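Mevport weighs robot arms for school kitchens as cost questions pile up

Aug 20, 2026 - By Deolinda Lobo

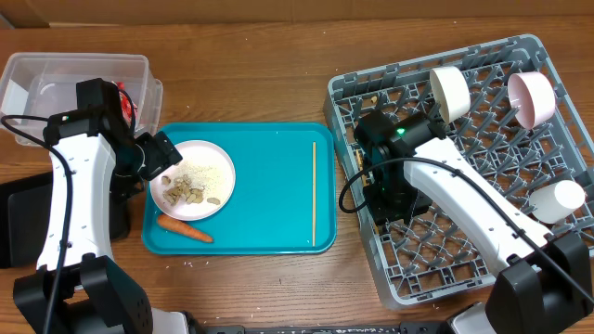

A tray, a plate of food scraps and a dish rack on the work table, with a robot arm on either side.

The Mevport school board will decide in November whether to put money toward robot arms for clearing trays and racking dishes in its school kitchens. The proposal asks for two tabletop stations in the first year, with an option to buy nine more if the board likes what it sees. That would bring the total to 11, one for every kitchen the district runs.

The pitch comes from Hosano, a small supplier that sells two-arm benches to food service operators. Its quote puts each station at $2,016 a month on a lease, or a purchase price the company has asked the district to keep confidential until the bid period closes. Board members got the number in a sealed packet. Parents and kitchen staff, who will live with the result, did not.

The job itself is easy to describe. A used tray comes in with a plate, leftovers and utensils on it. The scraps go in one container, the utensils and dishes go in the rack, and the tray goes on the stack. A kitchen worker at Vieira Elementary does this while carrying on a conversation and keeping an eye on the milk cooler.

The arms do it one tray at a time, and the written proposal is shy about how long a tray takes. It gives a "target rate" of 170 trays per lunch period. It does not give a rate anyone has measured, and it does not say how long a lunch period is supposed to be. At Vieira, the two lunch periods run 35 minutes each. Hitting 170 in that time would mean a tray roughly every 12 seconds, with no pauses for a dropped fork or a full rack.

Asked about this at the budget workshop, Hosano's representatives said the target was set for a "mature deployment" and that the first-year stations would work below it. They did not say how far below.

"I would not buy a dishwasher on a target," said Armelle Pichon, who manages the kitchen at Vieira and has been asked to host one of the first stations. "I would want the sheet that says what it does with a dirty plate, and what it does with rice stuck to it, and what it does when a kid has left half a carrot under the rim. That is a normal tray. If they have that sheet I have not seen it."

Pichon said she is not against the idea. Her kitchen has been short one dish room position since last fall, and two people left before finishing their first month. But she said the proposal treats the station as a replacement for that position when someone will still have to load trays, empty the scrap containers, swap out racks and wipe down the table.

The proposal lists none of those tasks. It does list "operator oversight," with no hours attached.

There is also the matter of what is left out of the lease. The monthly figure covers the arms, the controller and remote support. It does not cover the table, the racks, the containers, electrical work or replacement gripper fingers, which Hosano describes as a wear item. A separate line sets aside $2,000 per site for installation. The district's own facilities office, in a memo attached to the agenda, says it could not find a kitchen where the electrical work alone would come in under that. Three of the buildings have dish rooms with no spare circuit at all.

Cleaning is another gap. Anything that sits over food scraps all day has to be washed or wiped down, and cables and motor housings are harder to clean than a steel counter. The memo asks Hosano for a written cleaning procedure and a statement of which parts can take a wet cloth. As of this week the district had received a two-page brochure.

The comparison the board was shown did the station no harm. It set a year of lease payments for one unit against the full wage and benefits of a dish room worker, and the lease came out well ahead. It left out installation, parts and the staff time spent looking after the unit. It also compared a machine that handles trays with a person who handles trays, mops, receives deliveries and covers the serving line when somebody calls in sick.

A second supplier, Gorero, has told the district it plans to bid. Its early letter suggests a different arrangement, with a charge per tray cleared and no monthly minimum. That would put the risk of a slow machine on the company selling it - a point two board members raised with some interest. Gorero has not yet given a price per tray, so there is nothing to compare.

The facilities memo stops short of recommending either company. It asks the board to hold off on the nine-unit option and to require a trial of at least four school weeks at a single site, with district staff keeping the count. It also asks that the count include every time a person has to step in, including for small things such as straightening a plate or picking up a dropped utensil.

Hosano has said it would agree to a trial if the district signs a letter of intent first. The letter would not be binding, according to the company. The district's lawyer is reading it.

Money for the first two stations would come from the equipment reserve, the same fund that was supposed to pay for a new walk-in freezer at the middle school. That freezer has been repaired twice this year. The proposal does not mention it, and no one at the workshop said where the freezer would go on the list if the stations are approved.

Bids are due in the district office by the end of next month. The board will take written comments from staff and parents until the November vote, and the facilities memo is available with the workshop agenda. The purchase price is still under seal.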